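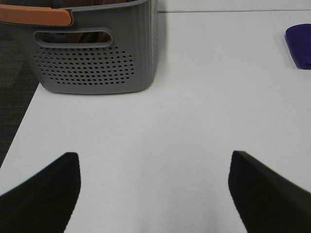 Liis Ramanauskas wrote in to ask why the cleaning towels keep running out by Thursday when there are supposed to be plenty of them, and whether we could go back to paper. We are staying with cloth. Most of the missing towels were found in April at the bottom of the gym bags cupboard and behind the dryer at the Donmont Street entrance, 89 of them in all, and they have been washed and put back into use.

A few things would help with the rest. Used towels go in a basket, not over a chair or on the radiator. Purple is for tables and counters only. Please keep them out of the restrooms, which have their own cloths in the closet by the stairs. 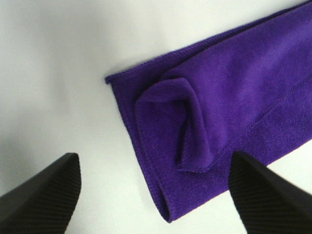 Purple microfiber, for tables and counters.

Janaína Camargo has taken over the Saturday wash. She asks that no one add fabric softener, as the towels stop picking up dust once it gets into the fibers. They are washed warm, apart from cotton, and dried on low. Anything with glue or floor wax on it should be set aside in the bucket under the sink.

Folding is simple. Lay the towel flat, fold it in half the long way, then in half again, and smooth it out before you put it on the stack. A full shelf holds 320 if they are folded this way. When they are rolled or stuffed in, the door won't shut.

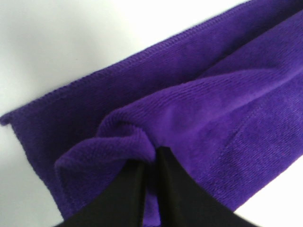
A towel on the table, folded over on itself.

The next folding session is Saturday at 9 in the Buldale Room. It takes 2 hours with enough people. Bring your own coffee, as the machine is still out for repair.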